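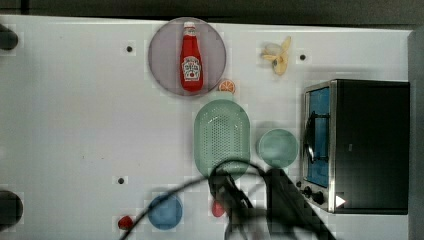 Ketchup is a table condiment with a sweet and sour flavor, made in its most common form from tomatoes, sugar, vinegar, salt and spices. It is served cold or at room temperature, usually with fried, grilled or baked foods, and is also used as a base for other sauces. The word is spelled "catsup" in some older American cookbooks, and both spellings can still be found.

Name and early forms

The name is usually traced to a word used in coastal southern China and Southeast Asia for a salty sauce of fermented fish. British traders met sauces of this kind in the late seventeenth century, and cooks at home tried to copy them with what they had. Early English recipes call for mushrooms, walnuts, oysters or anchovies. These sauces were thin and dark, and were used in small amounts to season soups and gravies. Mushroom ketchup is still made in the United Kingdom.

Tomato versions appeared in American recipes in the early nineteenth century. Many of the first ones had no sugar. As bottled ketchup became a factory product, makers turned to riper fruit and larger amounts of vinegar and sugar, which helped the sauce keep without added preservatives and gave it the thick body now expected of it.

Production

Most factory ketchup begins as tomato paste, which can be stored for months after the harvest and thinned when needed. The paste is mixed with water, vinegar, sweetener, salt and a spice blend that may include onion powder, allspice, clove and cinnamon. The mixture is heated, passed through a fine screen to remove seeds and skin, and treated to remove air bubbles, which would otherwise dull the color. It is then filled into glass bottles, plastic bottles or single-serve packets.

Small producers often start from fresh fruit. The Cledau kitchen cooperative works in batches of 268 jars and cooks each batch in open pans. Its season opens in August and closes when the local crop ends. The Skarkari cannery, which supplies schools and hospitals, uses paste all year and packs its ketchup in pouches for pump dispensers.

Thickness and flow

Ketchup is a shear-thinning fluid. At rest it behaves almost like a solid, and it becomes runnier when shaken, stirred or squeezed. For this reason a full glass bottle may give nothing when first tipped and then release a large amount at once. Squeeze bottles avoid much of the problem. Many are designed to stand on a wide cap so that the sauce collects near the opening.

Thickness is commonly checked by letting a measured sample run down a level trough for a set time. A shorter distance means a thicker sauce.

Storage

Unopened ketchup keeps well in a cool, dark cupboard. Because of its acid content it spoils slowly after opening, though most labels advise keeping it in the refrigerator to protect color and flavor. A layer of clear liquid at the top is separated water and can be shaken back in.

Regional varieties

Banana ketchup, made with mashed banana, vinegar and spices and often dyed red, is widely eaten in the Philippines. Curry ketchup is popular in Germany and nearby countries, mostly with sausages. The Bistden style is made with plums in place of a third of the tomatoes and is sold in jars of 100 grams.

Comments (3)

plumtree32: Bistden ketchup should have its own article. My grandmother's had no tomato in it at all.

saucepan_28: Useful section on flow. Could someone add how the packets are filled?

Guest: We never kept ours in the fridge when I was growing up and it was fine.

This site uses cookies to remember your settings and count visits. By continuing to browse you agree to their use. Accept | Manage settings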